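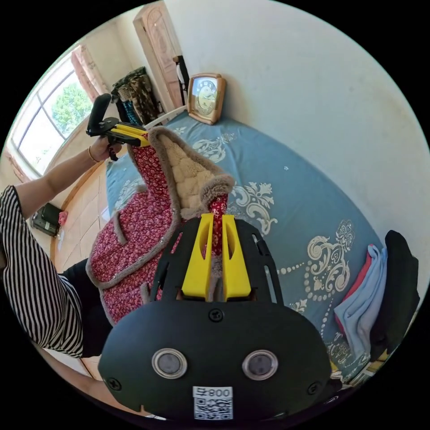 Greifer-AG Helancombe — Galerie aus dem Wintertrimester

Seit Oktober arbeitet unser Kurs an einem Datensatz zum Falten und Aufhängen von Kleidung. Geführt wird mit Handgreifern, die später das Training für den Arm Zilero liefern. Leitung: Domnica Iordache und Irfan Rana. Stand der Seite: 13.12.2024.

Jacken
Die rote Steppjacke wird mit zwei Greifern über dem Bett gehalten, einer am geblümten Band, der andere an der oberen Kante. Dicke Stoffe mit Futter gehören zu den schwierigen Stücken im Kurs.

Greifer
Gelbe Finger, schwarzes Gehäuse, vorne der QR-Code. Die Finger sollen gerade auf den Stoff zulaufen. Wer schräg ansetzt, greift oft nur das Futter — dann bitte neu beginnen und den Durchgang im Protokoll streichen.

Zu zweit
Beidhändige Aufgaben üben wir auch als Paar, je Person ein Greifer. Lenuța Anghel hat dafür die Kommandos festgelegt: »fest«, »hoch«, »ab«. Mehr wird während der Aufnahme nicht gesprochen.

Stand der Sammlung
1.000 Durchgänge sind geprüft, 2.000 sind bis zum Ende des Schuljahres geplant. 61 wurden aussortiert, meist wegen zu schneller Bewegungen. Die Auswertung macht Chibuzor Abubakar. Handtücher und Hosen folgen im nächsten Trimester.

Kontakt: Greifer-AG Helancombe, Kendra Boychuk | © 2024 | Nach oben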